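Salusero (software)

Salusero es un entorno de planificación y control para manipulación bimanual en simulación, mantenido por el grupo Llorente. Combina un planificador simbólico de tareas, un generador de trayectorias y un módulo de percepción que estima la pose de los objetos situados en el espacio de trabajo. Se distribuye como biblioteca con interfaz en Python y núcleo en C++.

Arquitectura

El sistema se organiza en procesos que intercambian mensajes a través del bus Jekmont. El planificador de tareas recibe un objetivo expresado como conjunto de relaciones espaciales (por ejemplo, dentro_de o sobre) y devuelve una secuencia de acciones elementales: aproximar, cerrar, elevar, trasladar, soltar. Cada acción se asigna a uno de los 2 brazos según un coste que pondera la distancia, la alcanzabilidad y el riesgo de colisión entre ambos.

El generador de trayectorias resuelve la cinemática inversa de cada brazo por separado y comprueba después la configuración conjunta. Si la comprobación falla, el brazo de menor prioridad conserva su postura hasta que el otro libera el volumen compartido. El bucle de control se ejecuta con independencia del planificador y admite la sustitución de la trayectoria en curso.

Percepción

La estimación de pose parte de imágenes en color y de un catálogo de 182 modelos de objetos, en su mayoría envases de alimentación. Los envases prismáticos con rotulación extensa se resuelven por correspondencia de textura. En los cilíndricos, la rotación en torno al eje queda indeterminada cuando la etiqueta está oculta, y el módulo devuelve una distribución en lugar de un valor único. Los objetos asidos se tratan aparte: su pose se propaga desde la de la mano y solo se corrige si la parte no cubierta por los dedos supera un umbral configurable.

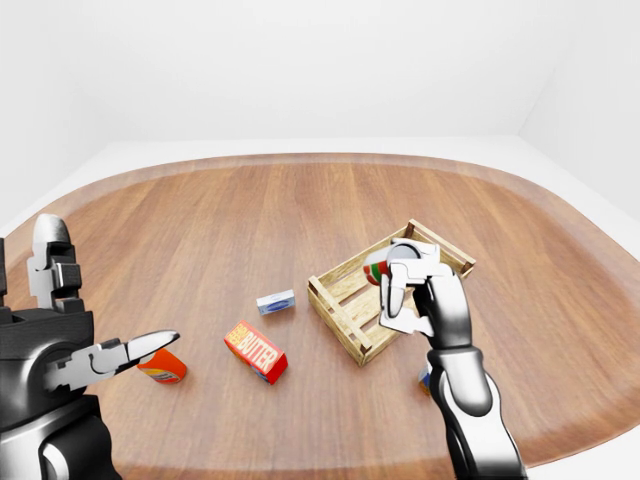 Última modificación de esta página: febrero
Escena de recogida en cajón: la mano derecha sostiene un objeto sobre un cajón de listones abierto, con un envase rotulado «BUTTER» y una lata tumbada en la mesa.

Banco de pruebas Humlow

Humlow es el conjunto de tareas de referencia que acompaña a Salusero. Comprende 81 tareas de mesa, definidas por una disposición inicial, un objetivo y un criterio de terminación. En la familia de recogida, los objetos deben quedar en el interior de un recipiente abierto; la condición se evalúa sobre el centro de masas y exige que la mano haya perdido el contacto.

La versión actual incluye 2.522 episodios teleoperados, almacenados con las posiciones articulares, las órdenes enviadas y las imágenes sincronizadas. El formato permite reproducir un episodio en el simulador o extraer de él segmentos por acción elemental.

Limitaciones

El modelo de contacto supone cuerpos rígidos, por lo que no reproduce la deformación de envases blandos. Las paredes de listones se aproximan en la comprobación de colisiones mediante paneles continuos, lo que descarta trayectorias válidas a través de los huecos. El planificador tampoco contempla la reasignación de un objeto de una mano a otra una vez iniciado el asimiento.

Véase también

Humlow (banco de pruebas)
Jekmont (bus de mensajes)
Planificación de tareas y movimientos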